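ピクチャーレール

ピクチャーレール(英語:picture rail)は、絵画、写真、鏡などを壁に吊るすために、壁の上部または天井に水平に取り付ける部材である。もともとは木や石膏で作られた繰形の一種であり、西洋の住宅では室内装飾の一部として発達した。現在の日本語では、アルミニウムなどの金属で作られた細い溝型の製品を指すことが多い。英語の picture rail は主に伝統的な木製の繰形を意味し、溝型の製品は hanging system などと呼ばれることもあるので、翻訳された文章を読む時には注意が必要である。

名称

日本語では「ピクチャーレール」のほかに「絵画用レール」「額吊りレール」「展示用レール」という名称が使われる。学校や役所の図面では「展示レール」と書かれている場合もある。カーテンレールとは形が似ているが、荷重のかかり方が違うため、代わりに使うことは勧められない。

英語圏では、picture rail と dado rail(腰壁の上の見切り)がしばしば混同される。後者は椅子の背くらいの高さに付けられ、壁の下の部分を保護する部材であって、物を吊るす機能はない。また、天井と壁の境目に付ける廻り縁(cornice)も別の部材である。ただし天井の低い部屋では、廻り縁のすぐ下にピクチャーレールを付け、二つが一つの帯のように見えることがある。

歴史

壁に直接釘を打つことは、古くから絵を掛ける最も簡単な方法であった。しかし漆喰の壁は釘によって割れやすく、一度欠けると補修の跡が目立つ。石や煉瓦の壁では、釘を打つこと自体が難しい。このため、あらかじめ壁の上部に木の桟を入れておき、そこから紐や鎖で絵を下げるという方法が用いられるようになった。

ヴィクトリア朝のイギリスでは、ピクチャーレールは中流の住宅にも広く普及した。この時代の居間や食堂では、多くの額を上下に並べて壁を埋めるように飾ることが好まれ、絵の入れ替えも行われた。壁は腰壁、中間の壁面、上部の帯状の部分(フリーズ)の三つに分けられることが多く、ピクチャーレールは中間の壁面とフリーズの境目に置かれた。壁紙も、この区分に合わせて別々の柄を貼ることがあった。

二十世紀に入ると、装飾の少ない室内が好まれるようになり、天井も低くなった。新しい住宅では木製のピクチャーレールが省略されるようになり、古い住宅でも改装の時に取り外された例が多い。一方、後になって古い住宅の価値が見直されると、失われたレールを復元する工事も行われるようになった。

溝型の金属製レールは、美術館や画廊のように展示を頻繁に変更する場所で先に使われ、その後、事務所や病院、集合住宅にも広まった。

日本における状況

日本の伝統的な家屋には、柱と柱の間を横に渡す長押(なげし)がある。長押はもともと構造のための部材であったが、次第に装飾的な性格が強くなった。長押の上の隙間には専用の金具(長押フック)を掛けることができ、扁額や遺影、賞状などがここから下げられてきた。この意味で、長押は西洋のピクチャーレールに近い役割を持っていたと言える。

扁額は少し前に傾けて掛けるのが普通である。見る人が畳に座っていることを考えると、この傾きには合理性がある。西洋でも、高い位置に掛ける絵を前に傾ける習慣が見られた。紐を額の裏の低い位置に結ぶほど、傾きは小さくなりにくく、逆に上の方に結べば額は壁に沿う。

戦後の住宅では石膏ボードの壁が一般的になった。石膏ボードは軽くて施工しやすいが、釘やねじを保持する力は弱い。重い額を掛けるには下地の位置を調べなければならず、賃貸住宅では壁に穴を開けること自体が問題になりやすい。こうした事情から、建設の段階でレールを設置しておく集合住宅も見られる。

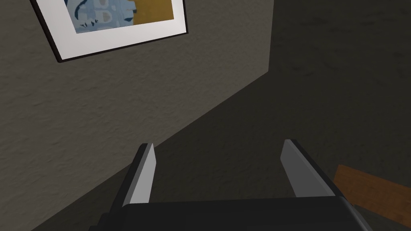
種類と構造

伝統的な木製のレールは、断面の上側に丸みのある突起または溝を持っている。そこにS字形に近い金具(モールディングフック)を掛け、金具の下に紐、鎖、針金などを結ぶ。金具は真鍮で作られることが多く、レールの断面と合わないものを使うと外れるおそれがある。古い住宅では部屋ごとに断面の形が違うこともあり、金具を買う前に現物を合わせてみるのがよい。

金属製のレールには、大きく分けて次の方式がある。

壁付け型は、壁の表面にレールをねじで固定する方式である。既存の住宅に後から取り付ける場合、最もよく選ばれる。天井から少し離して付けることも、天井に接して付けることもできる。

天井付け型は、天井面にレールを固定する方式である。壁の材料が弱い場合や、壁の前に梁がある場合に適している。絵と壁の間に距離ができるので、壁から離しすぎない位置を選ぶ必要がある。

埋め込み型は、天井や壁の中にレールを納める方式である。仕上がりは最も目立たないが、下地の工事と同時に計画しなければならず、完成した後の追加は難しい。

いずれの方式でも、レールの中をランナーと呼ばれる小さな部品が左右に動き、そこからワイヤーが下がる。ワイヤーの途中には高さを調節できるフックが付いている。レールの端にはキャップがはめられ、ランナーが抜け落ちることを防ぐ。ランナーを後から追加できる製品と、端からしか入れられない製品があるため、レールを壁の端から端まで付ける場合には特に確認が必要である。

吊り具の材料

昔の住宅では、絹や綿の飾り紐が用いられた。飾り紐は色を壁紙や額に合わせることができ、結び目を隠すための飾りも売られていた。重い鏡には鎖が使われた。繊維の紐は長い間に少しずつ伸び、また光によって弱くなるので、定期的に取り替えることが望ましい。

現在はステンレスのワイヤーが主流である。細くて遠くからは見えにくく、伸びも少ない。透明なナイロンの糸も軽い作品に用いられるが、荷重がかかったまま長く置くと伸びる性質があり、常設の展示には向いていない。角棒や丸棒を使う方式もあり、これは左右に揺れにくいという利点がある。

荷重

レールの耐荷重は、レール自体の強さだけで決まるのではない。レールを固定するねじ、ねじを受ける下地、ランナー、ワイヤー、フックのうち、最も弱いところが全体の限界になる。家庭用の製品では、フック一個につき4キログラムまでの軽量用から、一本のレールに30キログラムまで掛けられるものまで、製品による差が大きい。製造者の表示が「フック一個あたり」であるのか「レール一メートルあたり」であるのかは、しばしば見落とされる点である。

横幅の広い額は、二本のワイヤーで吊るすと安定する。一本の場合は重心が少しずれただけで傾き、扉の開閉による振動でも動きやすい。二本で吊るす時は、ワイヤーを垂直に保つことが大切である。ワイヤーが斜めになると、張力が大きくなり、ランナーも中央へ引き寄せられる。

地震の多い地域では、額の下の角を壁に軽く固定することがある。粘着性のゲルや小さな留め具が用いられる。フックには、ワイヤーが跳ねても額の紐が外れないように、口を閉じる部品の付いたものがある。

高さと配置

展示施設では、作品の中心を見る人の目の高さに近づけることが基本とされる。住宅では家具との関係が優先されることが多く、ソファや戸棚の上に掛ける場合には、家具の上端と額の下端が離れすぎないようにする。廊下では立って見るが、食堂や居間では座って見る時間が長いため、同じ家の中でも高さを変えることがある。

レールを設置する範囲についても、考え方は一つではない。一つの壁だけに付ける方法は費用が少なく、部屋の中心となる壁がはっきりする。部屋の全周に付ける方法は、伝統的な木製のレールでは普通であった。木製のレールを一部の壁だけに付けると、線が途中で切れて不自然に見えるためである。

凹凸のある壁では、額の裏の角が壁の表面を擦り、塗料や塗り材を傷つけることがある。額の下の両角にフェルトや樹脂の小さな緩衝材を貼れば、この問題はかなり軽くなる。緩衝材には壁と額の間に空気を通す効果もあり、外壁に面した壁では湿気の対策としても有効である。

復元の事例

港町セドポート(Cedport)の旧ホルマン邸は、木製のピクチャーレールを復元した住宅として知られている。この家では以前の改装で居間のレールがすべて外されていたが、階段下の物置の中に短い一本が残っていた。修復を担当した建具職人のレイフ・ラウリッツェン(Leif Lauritsen)は、この一本から断面の型を取り、居間と食堂のレールを松材で作り直した。

壁の塗装を削ると、天井から少し下がったところに色の違う帯が現れ、もとの高さが確認された。塗装の調査はザビーネ・ブッシュマン(Sabine Buschmann)が行い、フリーズの部分は薄い灰緑色、その下は赤褐色であったと報告している。復元された居間では、レール本体を壁と別の色で塗るか同じ色で塗るかについて意見が分かれたが、最終的には古い塗膜に従って、暗い褐色が選ばれた。

同じ町に近いプロストビー(Plostby)では、古い集会所のレールが現在もそのまま使用されている。こちらは何度も塗り重ねられたために溝が浅くなっており、金具を掛ける部分だけ塗膜が取り除かれている。

手入れ

木製のレールは上面に埃がたまりやすい。乾いた柔らかい刷毛で払うのが基本であり、濡れた布を使うと埃が壁に流れて筋になることがある。塗り直しの時には、突起の上側に塗料を厚く残さないように注意する。

金属製のレールでは、ランナーの動きが重くなった場合、まず溝の中の埃を取り除く。油を差すと埃が付着しやすくなり、壁を汚す原因にもなる。ワイヤーは曲がり癖やほつれがないかを時々確かめ、素線が一本でも切れているものは交換する。作品を長期間外しておく時は、ワイヤーをランナーから取り外しておくと絡まりにくい。

関連項目

長押
廻り縁
額縁
腰壁
フリーズ(建築)
モールディング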